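Tosgate Folding Table – gallery

Quick page this time, the shop sale is close and the September stock still needs folding. Striped shirts mostly. Brown paper goes down first, then blue tape, so every pile ends up the same width. 32 shirts to a carton is the aim, 1000 for the whole order if Wirnon delivers. Click any picture for the bigger size.

Black and white stripe, folded down to a rectangle. Cream collar left poking out at the side, needs another go.

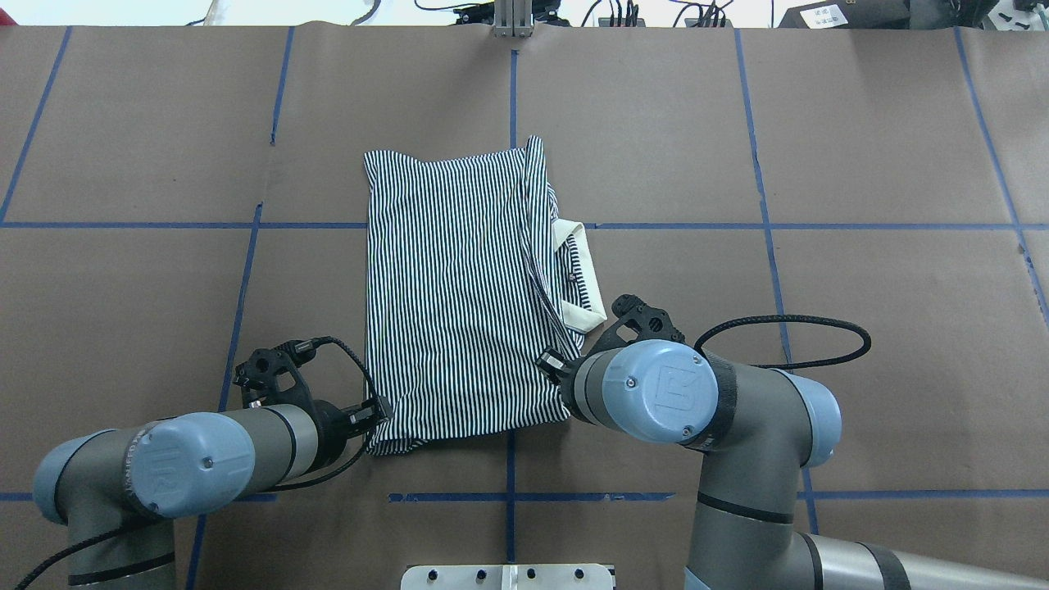
M. Szulc

Posted 04/09/2025

Tape tips, since people keep emailing. Press it down hard along both edges or it curls by lunchtime. Cheap stuff leaves glue, the Fekell roll didnt. Replace any strip that starts to lift.

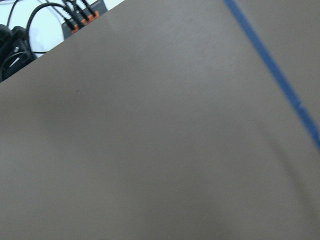

Blue tape on gray, one small dark speck.

Next, the long table. Big squares, plenty of elbow room – worth it if you have the space. We used to fold on a bed and it was hopeless, everything slid.

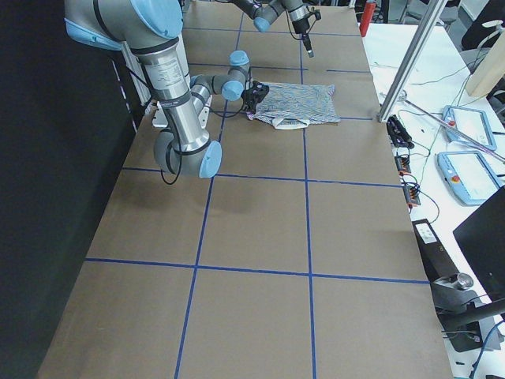 Issue 6

Polo shirts are the slow ones. Face up, smooth the body flat, sleeves in over the front, then stop and check the sides before going any futher. Stripes show up every mistake.

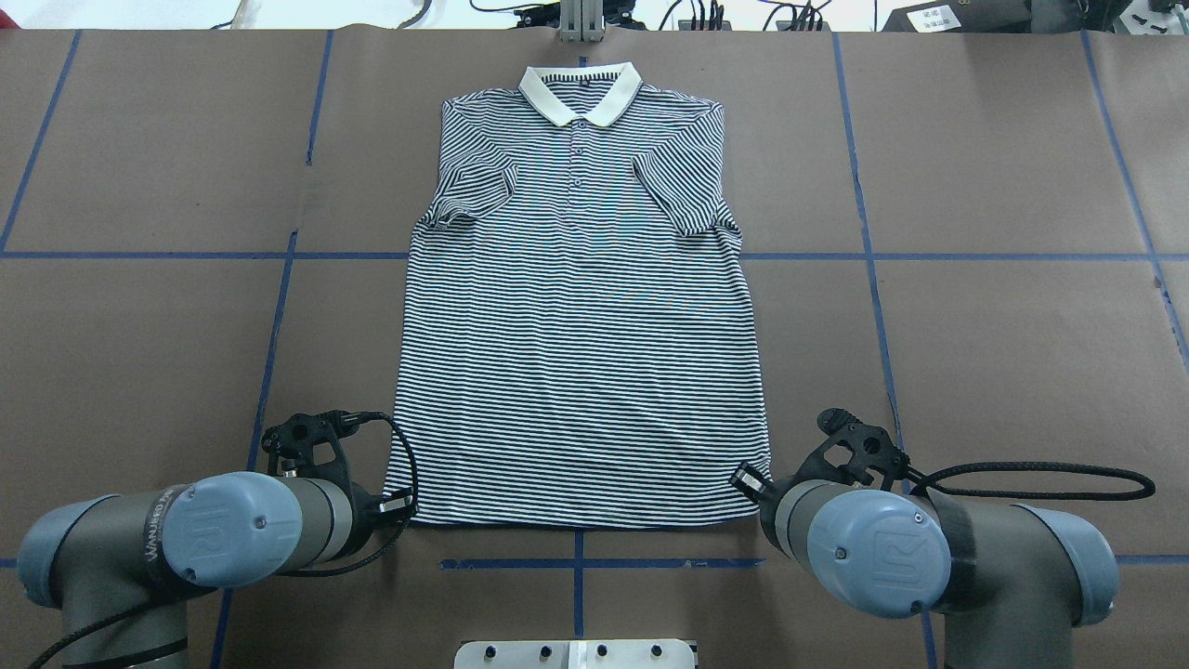 After that it's sides in, bottom up, collar on top. 2 folds if the box is shallow. Leave the buttons done up, saves ironing the placket later. Carton sizes and the packing list go up next week, socks after that.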